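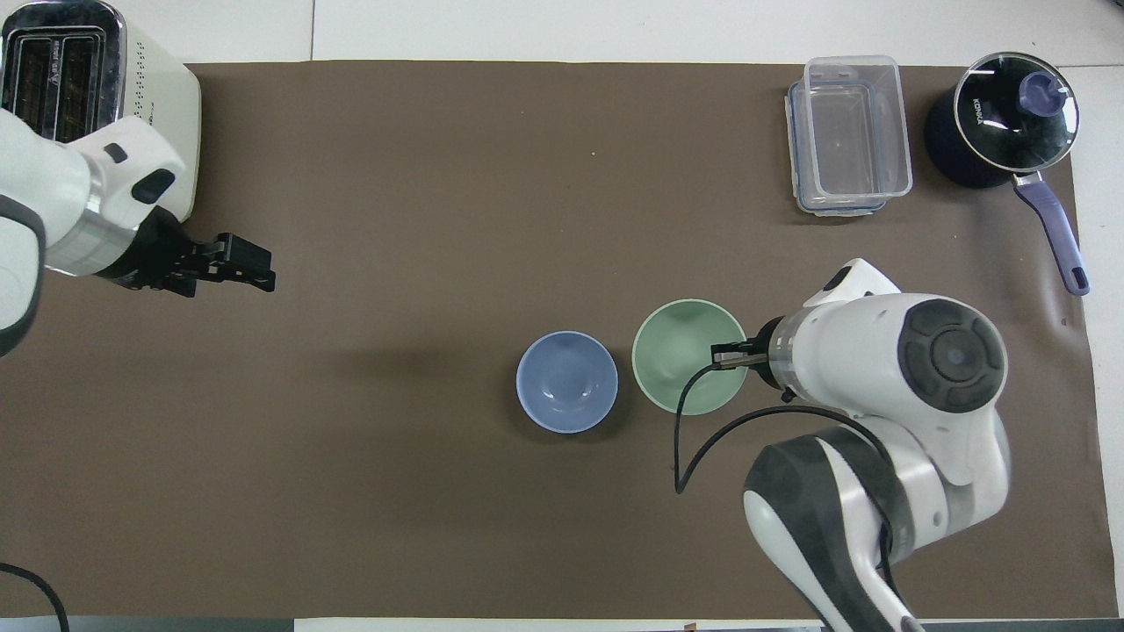 보도자료 > 생활·주방

나바르, 오크빌에 주방용품 대여점 '프리르나르' 개점
그릇·냄비·소형 가전 64종 543점 비치, 12월부터 정식 운영

(오크빌) 주방용품 유통업체 나바르(Navard)는 12월 오크빌(Orkville) 롤랑 거리(Rolland)에 주방용품 대여점 프리르나르(Prirnar)를 연다고 밝혔다. 프리르나르는 식기와 조리도구, 소형 주방 가전을 필요한 기간만큼 빌려 쓰고 돌려주는 매장이다. 나바르가 판매가 아닌 대여를 주된 업무로 하는 점포를 여는 것은 이번이 처음이다.

매장은 롤랑 거리의 옛 철물점 건물 1층에 들어선다. 나바르는 지난봄 이 건물의 임차 계약을 마치고 배수 설비와 전기 배선을 교체했다. 매장 앞쪽은 대여와 반납 창구, 안쪽은 물품 보관실과 세척실로 쓴다. 창고로 쓰이던 뒤편 공간에는 대여 물품을 점검하고 간단한 부품을 갈아 끼우는 작업실을 두었다.

개점 시점에 비치되는 물품은 모두 64종, 543점이다. 물품의 절반 이상은 식기다. 밥그릇과 국그릇, 크고 작은 접시, 손님용 찻잔, 뚜껑이 있는 보관 용기 등이 포함된다. 조리도구로는 대용량 냄비, 찜기, 제과용 틀, 반죽 밀대, 주방용 저울을 갖췄다. 소형 가전은 토스터, 핸드 믹서, 전기 주전자, 전기 그릴, 와플 팬 등이며, 계절에 따라 품목을 바꿀 예정이다. 첫 교체는 여름철에 이루어지며 빙수기와 제빙 틀이 들어온다.

나바르가 대여점을 준비하게 된 계기는 기존 판매 매장의 반품 상담 기록이었다. 상담 기록에는 명절이나 가족 모임에 맞춰 산 큰 냄비와 여벌 접시를 둘 곳이 없다는 문의가 되풀이해 나타났다. 이사를 앞두고 주방 가전을 처분할 방법을 묻는 고객도 많았다. 회사는 이런 수요가 가격보다는 수납 공간과 사용 빈도에서 나온다고 보고, 구매 대신 대여를 선택할 수 있는 방식을 검토해 왔다.

프리르나르의 운영을 총괄하는 자클린 베송(Jacqueline Besson) 점장은 "일 년에 한두 번 꺼내는 찜기 때문에 찬장 한 칸을 비워 두는 집이 많다"며 "그 찜기를 동네에서 빌릴 수 있으면 찬장은 매일 쓰는 물건에 내줄 수 있다"고 말했다. 베송 점장은 나바르의 판매 매장에서 식기 구매를 담당하다가 올해 초 대여점 준비 업무로 자리를 옮겼다.

■ 대여 방법

대여는 회원 등록 후 이용할 수 있다. 등록은 매장 창구에서 하며, 본인 확인이 가능한 신분증과 연락처가 필요하다. 등록비는 없다. 오크빌 주민이 아니어도 등록할 수 있으나, 반납은 반드시 롤랑 거리 매장에서 해야 한다.

한 번에 빌릴 수 있는 품목은 3종까지다. 같은 종류의 접시나 그릇은 개수와 관계없이 한 품목으로 계산한다. 예를 들어 국그릇을 식구 수대로 빌리고 냄비와 토스터를 함께 빌리는 경우 세 품목이 된다. 기본 대여 기간은 2주이며, 다음 예약자가 없으면 같은 기간만큼 한 차례 연장할 수 있다. 연장 신청은 반납일 전날까지 전화나 창구에서 받는다.

요금은 품목별로 다르며 매장 안 요금표와 각 선반에 붙은 표에 적혀 있다. 식기는 낱개 요금과 묶음 요금을 따로 두었다. 개점 첫 달에는 식기 품목에 한해 묶음 요금을 받지 않고 낱개 요금도 할인한다. 할인 대상에 소형 가전은 포함되지 않는다.

예약은 창구와 전화로 가능하다. 명절을 앞둔 시기에는 큰 냄비와 접시에 예약이 몰릴 것으로 보여, 이 기간에는 연장 신청을 받지 않을 수 있다. 해당 기간은 매장 게시판에 미리 공지한다.

■ 세척과 점검

반납된 물품은 상태와 관계없이 모두 매장에서 다시 세척한다. 이용자는 음식물을 제거하고 물로 헹군 상태로 반납하면 된다. 기름때가 굳은 조리도구는 별도의 세척 요금이 붙는다. 세척을 마친 식기는 건조 선반에서 완전히 말린 뒤 보관실로 옮긴다.

도자기 그릇은 세척 후 테두리와 굽을 손으로 만져 이 빠진 곳이 있는지 확인한다. 금이 간 그릇은 음식용으로 다시 내보내지 않는다. 유리 뚜껑은 손잡이 나사의 조임 상태와 가장자리를 살피고, 플라스틱 용기는 뚜껑이 제대로 맞물리는지와 냄새가 배었는지를 본다. 냄새가 빠지지 않는 용기는 대여 목록에서 뺀다.
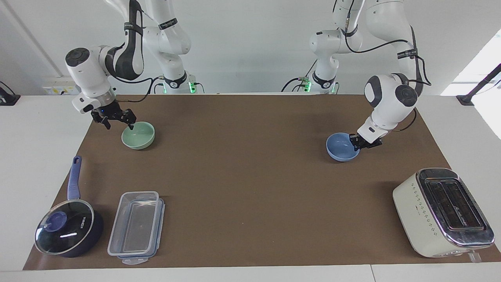

매트 위에 놓인 연한 민트색 그릇

소형 가전은 반납 때마다 전원을 연결해 작동을 확인한다. 토스터는 부스러기 받침을 비우고 레버와 타이머를 시험하며, 전기 주전자는 물을 끓여 자동 차단이 되는지 살핀다. 전선 피복이 벗겨졌거나 플러그가 헐거운 제품은 점검표에 기록하고 작업실로 보낸다. 점검표에는 담당 직원의 서명이 들어가고, 다음 이용자가 요청하면 창구에서 열람할 수 있다.

이용 중 고장이 나면 사용을 멈추고 매장에 알리면 된다. 정상적인 사용 중에 생긴 고장에는 수리비를 청구하지 않는다. 물에 담가서는 안 되는 본체를 통째로 세척했거나, 직화용이 아닌 용기를 불에 올린 경우에는 이용자가 수리비 또는 교체비를 부담한다. 깨진 그릇의 변상 금액은 해당 그릇의 구입가를 넘지 않는다.

베송 점장은 "그릇은 쓰다 보면 깨지는 물건"이라며 "파손이 걱정돼 빌려 간 접시를 상자째 두었다가 돌려주는 일이 없도록 변상 기준을 낮게 잡았다"고 설명했다.

■ 물품 선정 기준

나바르는 대여 물품을 고르면서 겹쳐 쌓을 수 있는지, 부품을 따로 구할 수 있는지, 한 사람이 들고 갈 수 있는 무게인지를 살폈다. 식기는 무늬가 적고 색이 옅은 제품이 많다. 다른 집 그릇과 섞어 차려도 어색하지 않도록 하기 위해서다. 깨진 그릇을 같은 제품으로 채워 넣을 수 있도록 생산이 계속되는 품목을 우선 들였다.

단종된 식기도 일부 있다. 나바르 판매 매장의 진열대에 있던 그릇과, 짝이 맞지 않아 묶음으로 팔 수 없던 찻잔이 여기에 해당한다. 이런 식기는 '낱개 선반'에 따로 모아 두고 낮은 요금을 적용한다. 낱개 선반의 물품은 예약을 받지 않으며, 매장에서 직접 보고 골라야 한다.

칼과 채칼, 압력솥은 대여 목록에 넣지 않았다. 칼은 날 관리 상태가 이용자마다 크게 달라지고, 압력솥은 패킹의 마모를 반납 때마다 정확히 판정하기 어렵다는 것이 회사의 판단이다. 나바르는 압력솥의 경우 점검 절차를 마련한 뒤 다시 검토하기로 했다.

■ 가정에서 쓰던 물품의 인수

프리르나르는 주민이 쓰지 않는 주방용품을 받아 점검한 뒤 대여 물품으로 활용하는 인수 창구도 운영한다. 도자기 그릇, 유리 용기, 스테인리스 냄비, 제과용 틀이 대상이다. 코팅이 벗겨진 프라이팬과 설명서나 정격 표시가 없는 가전은 받지 않는다. 물품을 넘긴 사람에게는 현금 대신 대여 이용권을 준다. 이용권의 금액은 창구에서 상태를 확인한 뒤 정한다.

인수한 물품은 다른 물품과 똑같이 세척과 점검을 거친다. 점검에서 탈락한 물품은 원하는 경우 본래 주인에게 돌려주고, 그렇지 않으면 재질별로 분리해 배출한다. 인수 창구는 개점 직후의 혼잡을 피해 다음 해 초부터 문을 열 계획이다.

■ 식당과 단체의 이용

개점 시점의 프리르나르는 개인 이용자만을 대상으로 한다. 식당과 행사 업체의 대량 대여 문의가 준비 기간에도 있었으나, 현재의 재고로는 개인 예약과 겹칠 가능성이 크다. 나바르는 개점 이후의 대여 기록을 보고 단체용 재고를 따로 둘지 결정한다. 학교 수업이나 마을 행사에서 쓰려는 경우에는 담당자 개인 명의로 등록하면 일반 회원과 같은 조건으로 빌릴 수 있다.

■ 매장 이용 안내

영업시간은 오전 10시부터 오후 7시까지이며, 반납 창구는 영업시간 동안 계속 열려 있다. 점심시간에는 신규 회원 등록 업무를 하지 않는다. 영업시간 외 무인 반납함은 설치하지 않았다. 그릇이 떨어지거나 포개져 깨질 위험이 있어 모든 물품을 직원이 직접 받는다.

매장에는 전용 주차장이 없다. 물품을 싣고 내릴 때에는 건물 옆 골목의 하역 구역에 잠시 차를 세울 수 있다. 무거운 냄비나 접시 묶음을 빌리는 이용자에게는 손잡이가 달린 운반 상자를 함께 내준다. 운반 상자는 물품과 같이 반납해야 하며 별도 요금은 없다. 출입구의 턱은 공사 때 없앴고, 유아차와 휠체어가 드나들 수 있도록 선반 사이 통로를 넓혔다.

대여점이 문을 연 뒤에도 나바르의 기존 판매 매장은 그대로 운영된다. 대여해 쓰던 제품과 같은 새 제품을 사려는 회원은 프리르나르 창구에서 주문할 수 있고, 이미 낸 대여 요금 일부를 구매 금액에서 뺀다. 사용하던 대여품 자체는 판매하지 않는다.

베송 점장은 "문을 열고 나면 어떤 물건이 선반에 남고 어떤 물건이 모자라는지 알게 될 것"이라며 "다음 품목은 창구에 들어온 요청을 보고 고르겠다"고 말했다. 품목 요청서는 개점과 함께 매장 입구에 비치되며, 회원이 아니어도 작성할 수 있다.

나바르 소개
나바르는 식기와 조리도구, 소형 주방 가전을 취급하는 유통업체다. 판매 매장을 운영하며 식기 낱개 판매와 냄비 부품 공급을 함께 하고 있다. 프리르나르는 나바르가 직접 운영하는 대여점이다.

취재 문의
나바르 오크빌 대여사업 담당, 자클린 베송
취재와 매장 촬영은 개점 전에도 가능하며, 롤랑 거리 매장 창구로 사전에 연락하면 된다.

최종 수정: 12월, 오전 9시 40분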